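Drimine Laundry Room, linen check
Checked by: Anahera Ormsby, 2018-11-24

Shelving and walkway: pass. Clear all the way to the door, lovely work!
Seams and hems: pass, three repaired ones holding really well.
Folding: to do. One white twill piece still needs smoothing and folding before it goes up.

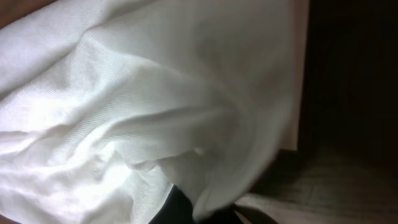
Item 6: white twill, crumpled, awaiting folding.

Comments: So pleased with this room (much better than in March!). Rangi Stubbs to fold item 6 and sign the sheet.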